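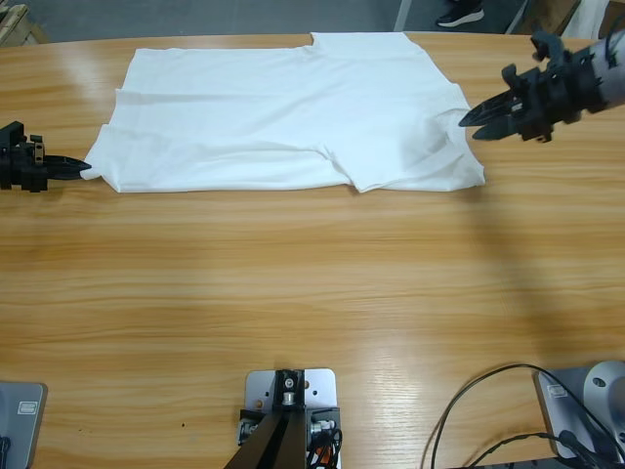
Zweiarmiger Aufbau mit weißem T-Shirt auf dem Holztisch

Seten 2 im Test: Wäschefalten mit zwei Armen

Seten ist ein Lernverfahren von Jirnero für zwei Arme mit Parallelgreifern. Die Bewegungen lernt es aus bis zu 1381 vorgeführten Durchläufen. Wir haben es mit T-Shirts geprüft, 20 Versuche je Variante.
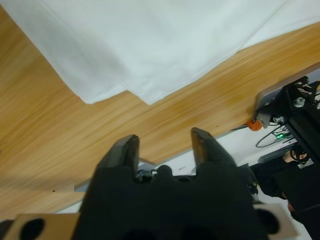

Mit Handgelenkkameras gelangen 17 Versuche, allein mit der festen Kamera 10. Die meisten Fehler entstehen beim Greifen am Saum.
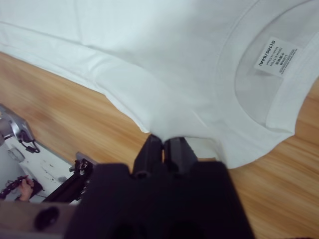
Dünner Stoff bleibt schwierig, Yilma war hier langsamer, griff aber sicherer zu. Die Anleitung ist knapp, die Kalibrierung umständlich. Für Labore brauchbar, für den Betrieb zu früh.

Oltside, 2018-08-18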